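Tuesday, January 17, 2023

Wheat starch paste, second round. Picking up from the notes in the green binder, where the last page says "too lumpy, see next time" in Zuzanna's handwriting and nothing else.

The problem, for anyone reading this cold: paste made from the new starch (Vellumov, the paper sack) goes grainy overnight and weeps water around the edge of the jar. The old starch never did that. We have hinges to do on the Heltent map sheets and I don't want to put anything on them that I wouldn't trust on the bench samples.

**Cook**

One part starch to 4 parts water by volume. Same as always. Starch went into the cold water first and sat while I cut the test strips. Last time it went straight onto the heat with no soak, which I suspect was half the trouble.

Double boiler, small steel pan inside the large one. Stirred the whole time with the flat wooden spatula, not the whisk. The whisk puts in air and then you spend the morning pressing bubbles out. It thickened suddenly, as it does, and went from milk to something like pudding while I was looking for the thermometer. Found the thermometer. Held the paste at 90 °C and kept stirring until it turned from white to slightly gray and glassy and began to pull off the spatula in a sheet.

Poured into a clean jar, film of cold water on top so it doesn't skin over. Cooled on the windowsill. I did not put it in the refrigerator hot. Damian thinks fast chilling is what makes it weep, and he may be right, but I changed the soak already and don't want to change everything at once. Some of it goes in the refrigerator tonight so we can compare.
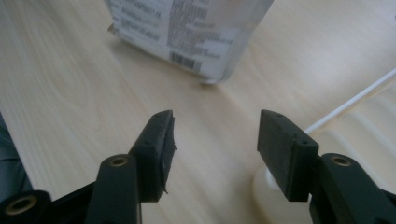 Table top, light wood, with a plastic package toward the back.

**Sieving**

Pushed the cooled paste through the horsehair sieve, then again, then once more with a little water worked in. First pass was stiff and took some leaning. No hard grains left behind in the sieve, only a bit of skin from the top of the jar where the water hadn't covered it. In August we were throwing away a good spoonful of grit every time, and that was also this starch, so the soak seems to matter more than the brand.

Thinned for hinging to about the feel of yogurt. I know that isn't a measurement. Nikola wants us to weigh the water from now on and I've agreed to start with the next batch.

**Strips**

Test paper is the offcuts from the Skekley ledger job, the heavy cream stock, plus the thin kozo from the flat drawer. Strips 5 cm long, grain marked in pencil on the back before cutting. Please keep doing this. There is an envelope of strips from last summer with no grain marks and they're good for nothing but bookmarks.

Sets as follows:

- A: new paste, thinned, one coat on the kozo only
- B: new paste, thinned, both surfaces
- C: new paste straight from the sieve, kozo only
- D: last of the old starch paste, thinned, kozo only

Blotter, felt, glass, small weight on each. Changed blotters once while they were still damp. B cockled as soon as it was laid down and I nearly pulled it, then left it in so there's a record.

**Results so far**

A lies flat. The edge is invisible unless you tilt it to the lamp. Peels with firm effort and takes no fibers off the ledger stock at the start of the peel, some toward the end. Reverses cleanly with a damp brush.

B is stuck well enough, but the cockle has dried in and there's a tide line on the ledger side. Too much water on the sheet. I would not do this on anything that matters.

C is strong and stiff. You can feel the hinge as a board under the thumb. Fine for a spine lining, wrong for a map.

D is the same as A as far as I can tell. Danuta looked at both without being told which was which and preferred A slightly, on the feel of the edge. That's one person and one look, but it's the first good word this starch has had.

So the plan is A for the map hinges, provided tomorrow's paste still looks right in the jar.
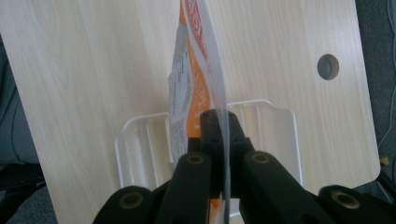 **Bindery and Paper Repair – Wasilewska Workshop**

**Other things from the day**

The bone folder with the chipped tip has gone back in the drawer again. It scratches. I have sanded it and put it in the scrap tin, where it can be used for scoring board. The good ones are in the roll.

Przemysław called about the slipcases. He wants the cloth turned in further at the mouth and asks if it can be done without remaking the cases. It can't, not neatly. Told him I would make up a sample mouth with the wider turn-in so he can see what he'd be paying for. PVA mix for that, not paste – the cloth is too springy.

Humidity was low this morning and the boards from the press had started to bow toward the window side. Turned the stack and put the weights back on. If the radiator stays as it is we should keep a tray of water going in the press room, or move the stack to the inside wall. I'd prefer moving it.

Blotters: washed the ones with no stain and hung them. We're using up the thick ones faster than the thin ones and I would like the order to reflect that. Added to the list by the sink.

**To do**

- Check both jars first thing, shelf and refrigerator. Write down whether there is water standing at the edge before anyone stirs.
- Peel the second strip of A once it has had a full night under weight.
- Weigh the water for the next batch (Nikola has the small scale).
- Tear the kozo for the map hinges. Tear, don't cut. Water line with the fine brush and a ruler, and pull while it's still wet.
- Ask Zuzanna what she did differently on the batch with the blue label. It's the only one from the new sack that kept, and there is no entry for it.
- Try one batch with the starch soaked overnight. If it's no better than the short soak, drop the idea.
- Sample mouth for Przemysław, 2 versions, one in the plain cloth and one in the ribbed.

Jar is labeled with today's date and my initials. Don't top it up with the old paste.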